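Cutgate 物品借用处项目中期进展报告

提交对象：Samex 社区基金
报告人：Nafula Makori（项目负责人）
参与撰写：Akinyi Mabula（Gudeta 分点负责人）
报告期：项目启动至六月底

一、本期概况

本报告说明 Cutgate 物品借用处在报告期内的运行情况、经费使用、遇到的问题和下半期安排。各节顺序按照基金提供的报告模板，模板中“媒体报道”一项本期没有内容，未列。

借用处目前有两个服务点。Cutgate 主点设在原邮局一层，Gudeta 分点设在 Gudeta 住宅区的活动楼内，与缝纫班共用储藏间。报告期末，登记会员为171户，累计借出2514件次，按期归还的占85%。以上三项数字取自 Laltov 借还登记系统六月底的导出表，重复登记的家庭已合并。

申请书里对本期提出的目标有四项：两个点都开门，会员达到一百五十户，建立统一的借还登记，形成一份书面的物品检查办法。前三项已完成。检查办法已有试行稿，在主点执行，Gudeta 分点只执行了其中电器部分，原因在第四节说明。

二、服务点运行

主点每周开放四个下午和一个晚上。晚间开放原定在星期五，实际来的人很少，第二个月起改到星期二，从下午五点半开到八点。改动以后，晚间的借出量超过了任何一个下午。来的多数是下班后的住户，借期短，常见的是周末要用的工具、折叠桌椅和烤盘。我们没有把其他下午的时间也往后移，因为带小孩的家庭基本在三点到四点半之间过来。

Gudeta 分点的情况不同。活动楼的钥匙由物业统一管理，开门和锁门都要等物业的人到场，前六周有几次住户到了门口而楼还没有开。Akinyi 和物业谈过之后，物业同意另配一把储藏间的钥匙，但大门仍由他们负责。现在分点的开放时间缩短为每周三个下午，跟着缝纫班的时间走，这样大门一定是开着的。开放时间少了，等门的情况没有再发生。

两个点之间的物品调拨每两周一次，用主点的手推车和 Akinyi 的私人汽车。油费按实际里程报销，列在交通项下。大件物品（地毯清洗机、梯子、婴儿床）不参加调拨，由住户到所在点自取。住在 Gudeta 而需要梯子的住户要走到 Cutgate，单程步行将近半小时，下坡去、上坡回。有人提过能否在 Gudeta 也放一架，储藏间的进深不够，放不下。折叠式的短梯可以放，已列入下半期采购清单。

会员登记仍然免费。押金只对少数高价物品收取，以现金或转账方式，归还时当场退。报告期内没有发生押金纠纷。有两户搬离本区而未归还物品，其中一户后来把东西寄了回来，邮费由对方自付；另一户联系不上，所借的是一套园艺剪，已作报废处理。

三、物品构成和借用情况

物品目录按厨房、工具、清洁、儿童、聚会、园艺六类编排。启动时的设想是工具类会占大头，采购预算也是按这个设想分的。实际借出最多的是厨房类，其次是聚会类，工具类排在第三。

厨房类里周转最快的是小电器。不少住户住的是带家具的出租房，厨房小，电器少，搬来的头一两个月会先借，再决定买什么。也有家里来客人临时借的。这一类借期定为两周，可以续一次。续借的申请比预想的多，工作日志里记的理由大多是自家的坏了还在等修，或者等打折。

我们讨论过是否允许第二次续借。主点的意见是可以，只要没有别人排队。Gudeta 的意见是不可以，分点总共没有几件小电器，一件长期不回来，架子上就空了一格，后来的人看到空架子就走，也不会登记排队。目前两个点各按各的做法执行，到下半期中段再看数据。 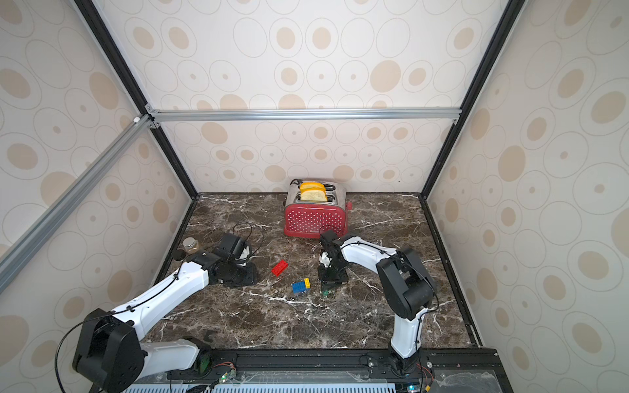 小电器的来源分两部分，一部分是项目采购，一部分是住户捐赠。捐赠的东西数量不少，能直接上架的不多。主要问题是电源线老化、缺附件和没有说明书。缺说明书的，能在网上找到的就打印一份塑封，找不到的由做检查的人写一张使用卡，一面写用法，一面写归还前要做的清洁。使用卡统一用大字，后来又加了斯瓦希里语和阿拉伯语两种版本，由会员帮忙翻译，再请另一位会员核对。

清洁是借用处收到意见最多的一件事。归还时没有清干净的物品，前台要不要当场指出，工作人员的做法不一致，有人会说，有人觉得不好意思，等人走了自己洗。三月份的例会上定了一条：前台接收时当着借用人的面打开看，需要清洁的请对方带回去弄干净再还，当天闭门之前送回都算按期。条文写出来很简单，执行时还是看人。住户里有几位年纪大的，提着东西上下楼不方便，前台一般就收下了。我们认为可以接受，没有再往细里定。

清洁类物品的情况比较平稳。地毯清洗机一直有人排队，尤其是租约到期前后。这台机器的借期从一周缩短到三天，排队的时间明显缩短。清洗液由借用人自备，主点也按进价出售小瓶装，收入很少，记在杂项收入里。

聚会类的借用集中在学校放假前后和几个宗教节日前后，高峰时折叠椅全部借空。有一次两家的日期撞在一起，Laltov 系统里两条预约都显示成功，核对后发现是预约界面按“件”计算，而椅子是按“套”登记的，一套的数量与界面上的件数对不上。后来把所有成套物品改成单件登记，录入花了两个晚上。改过以后没有再出现重复预约。

儿童类的情况在申请书里写得很少，当时只列了婴儿床、安全门栏和汽车座椅三项。汽车座椅后来取消了。保险方面的答复是，二手座椅如果不能证明没有经历过碰撞，就不应外借，而捐赠的座椅都无法证明。已收到的座椅退还给捐赠人，新购的一把没有启封，退货款已入账。

取消座椅以后空出来的预算，经基金项目官员邮件同意，转用于玩具。玩具的借期是三周，按袋借出，袋口系一张清单，列明里面的东西。归还时按清单核对。少了一两件小东西不作处理，清单上改掉即可；缺得多、影响使用的，请借用人找一找，找不到就下架拼到别的袋子里。核对很费时间，星期二晚上人多的时候常常堆在前台后面，第二天再弄。
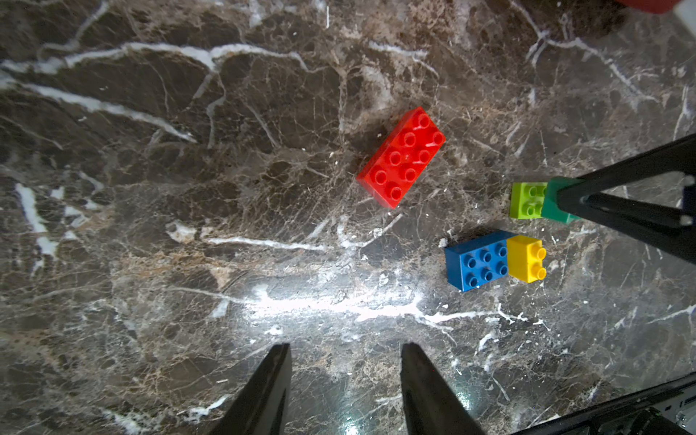
儿童类的借用人和其他类别重合不多。登记表上有一栏问从哪里知道借用处，工具类的借用人多数填的是邻居或者门口的招牌，儿童类多数填的是诊所和托儿所。Nafula 在春天去过本区两家托儿所，把目录的打印件留在门厅，其中一家后来主动要求每月换一份新的。目录打印件的费用原来没有列入预算，从办公用品里支出，金额不大。

工具类借用量低于预期，我们认为有几个原因。一是电钻一类的工具，需要的人自己家里往往有，没有的人又不太敢用。二是最初的目录只写型号，不写用途，不熟悉的人看不懂。目录在五月重写，改成“挂窗帘杆用的”“拧松生锈螺丝用的”这样的写法，型号放在括号里。重写以后的借出量有增加，但同时天气转暖，装修和园艺的人本来就多，不能都算成目录的作用。三是缺少示范。下半期准备在主点开工具使用课，每次只讲一件工具，时间不超过一小时。

园艺类有很强的季节性，冬季几乎没有借出，春季很快借空。割草机一台，手推式，目前放在主点后院的棚子里。棚子的锁在四月被撬过一次，没有丢东西，锁已换。

四、检查与安全

物品检查办法的试行稿分为四部分：电器、儿童用品、攀高用具、其他。每件物品上架前检查一次，每次归还后做简单的目视检查，电器每半年由有资质的电工复检一次。第一次复检在五月完成，费用按报价执行。复检不合格的有两台电暖器和一台旧的搅拌机，已剪断电源线后送回收站。

电暖器下架后，会员里有人表示不满，理由是冬天最需要的就是电暖器，而那两台用起来没有问题。我们把电工出具的结论贴在架子旁边，并说明下半期会补购新的。补购的型号以带倾倒断电功能为准，价格比原来预算的高，在第六节里有说明。

儿童用品部分参照的是本地托育机构通用的做法，主要看有没有松动和破损，有没有可以入口的小零件，能不能清洗。按年龄分三种颜色的标签。标签一开始贴在袋子外面，洗袋子的时候掉了不少，现在改成缝上去的布标，由 Gudeta 缝纫班制作，材料费由项目支付，手工没有收费。我们已向缝纫班提出，下半期如果还要做，应当付费。

Gudeta 分点没有执行完整的检查办法，原因是储藏间没有水池，也没有可以摊开东西的台面。需要清洗的物品都要带回主点处理，等下一次调拨再送回来，一来一回就是两周。Akinyi 向物业提出借用二楼的茶水间，物业原则上同意，但要求先解决责任划分的问题，书面文件还在往来。在此之前，分点只接收不需要水洗的捐赠。

事故记录本上有三条。第一条是前台人员搬折叠桌时夹伤手指，已按规定登记，当天自行处理。第二条是住户在门口台阶上绊了一下，没有受伤，台阶边缘已贴上防滑条。第三条是借出的烤盘底部涂层剥落，借用人发现后送回，已换货。没有需要上报保险公司的事故。

五、人员与培训

项目的受薪人员是 Nafula Makori 和 Akinyi Mabula，都是兼职。Nafula 负责主点、财务和对外联络，Akinyi 负责 Gudeta 分点、调拨和会员沟通。前台由居民轮值，按小时发放交通补贴。

轮值人员的流动比预想的大。春天有几位找到了全职工作，陆续退出，那段时间主点有两个下午只有一个人在，借还都要排队。现在的办法是每个时段排两人，另有一人候补，候补的人不到场也发一半的补贴。这样做增加了支出，但没有再出现缺人的情况。

培训做过三次，内容是登记系统的使用、物品的目视检查、与住户沟通的基本要求。系统培训的效果最好，参加的人当天就能独立操作。目视检查的培训由电工来讲，内容偏深，几位轮值人员反映听不懂，后来由 Akinyi 把要点整理成一页纸，贴在接收台侧面。沟通方面没有专门的教材，用的是工作日志里记下来的几件事情，大家轮流说当时会怎么处理。讨论最久的一件是：借用人说东西拿到手时就是坏的，前台记得不是，应该怎么办。最后定下来的做法是借出时当面通电试一下，双方在登记单上各签一笔。

翻译需求比申请书估计的高。前台遇到语言不通时，一般请在场的会员帮忙，多数时候可以解决。涉及押金和逾期的，我们不再请其他会员口头翻译，改用已译好的书面说明，避免把一户人家的事情让邻居知道。

六、经费使用

详细收支见附表，本节只说明与预算有出入的项目。

采购一项的支出低于预算，主要是捐赠物品替代了一部分采购，工具类也有意推迟了第二批。推迟的这一批准备部分转用于厨房类和电暖器，需要基金书面同意，申请随本报告一并提交。

人员一项略高于预算，差额来自候补补贴。

场地一项与预算一致。主点的租金在下半期不变，Gudeta 分点不收租金，只分摊电费，电费单由缝纫班先付，按季度与我们结算。

交通一项高于预算。申请书按每月一次调拨计算，实际为每两周一次。如果 Gudeta 的茶水间可以使用，需要带回主点清洗的东西会减少，调拨可以恢复为每月一次。

系统一项按合同支付 Laltov 年费。第二年是否续订尚未决定。系统本身能满足需要，不便之处是短信提醒按条收费，而逾期提醒主要靠短信，会员里看邮件的人不多。我们已向 Laltov 询问社区组织的资费，对方答复会在八月给出报价。

七、会员意见

意见来自三个途径：前台意见簿、归还时的口头询问、六月份的一次简短问卷。问卷是纸质的，放在前台，自愿填写，交回的份数不多，不足以作统计，只作参考。

提得最多的是开放时间，希望周末能开。第二是希望在手机上看到某件物品是否在架。这项功能 Laltov 系统已有，入口不容易找到，我们把链接做成二维码贴在门上，问的人少了一些。第三是希望增加缝纫机。Gudeta 缝纫班表示，不上课的时候可以让会员到现场使用他们的机器，但不外借。这个办法正在谈。

也有批评意见。有住户认为借期太短，有住户认为对逾期的人太宽松，两种意见有时写在意见簿的同一页上。逾期目前不罚款，只暂停借用，还清后恢复。从登记数据看，逾期多数在一周以内，集中在聚会类，多半是周末用完后等到下一次开门才还。如果周末能开半天，这部分逾期应当会减少。

还有一条意见与借用处本身无关。原邮局门口的邮筒仍在使用，常有人进来问邮票和包裹，前台每天要解释几次。门上已贴了最近邮局的地址。

八、下半期安排

周末开放先在主点试行，每月两个星期的周末各开一个上午，试行三个月。轮值表已经排到第二个月，第三个月还缺人。

检查办法在九月底前定稿，定稿前请电工和一家托儿所的负责人各看一遍。Gudeta 分点全面执行的时间取决于茶水间的书面文件。

工具使用课从秋季开始，第一次讲电钻，第二次讲墙面探测器。讲课的人已联系好，材料由项目提供。

厨房类补购以住户排队的情况为准，不再按类别平均分配。电暖器须在天气转冷之前到位，如果经费调整能在八月批复，时间上来得及。

Akinyi 在十月有四周休假，期间 Gudeta 分点由两位熟悉系统的轮值人员共同负责，调拨由 Nafula 完成。分点的开放时间不变。

九、需要基金协助的事项

一是批复随附的经费调整申请，涉及工具类第二批采购款的转用和候补补贴的列支。

二是关于汽车座椅。如果基金资助的其他项目有外借座椅的经验，包括保险条款的写法，希望能介绍我们联系。本区诊所已多次转介有这方面需要的家庭，我们目前只能请他们另找办法。

三是报告模板中的“受益人数”一栏。我们按户登记，没有逐人登记，表中填写的是户数，并在备注里注明。如果基金需要人数，请告知口径，下半期的登记表可以增加一项。

附：收支表，物品目录（五月修订版），检查办法试行稿，经费调整申请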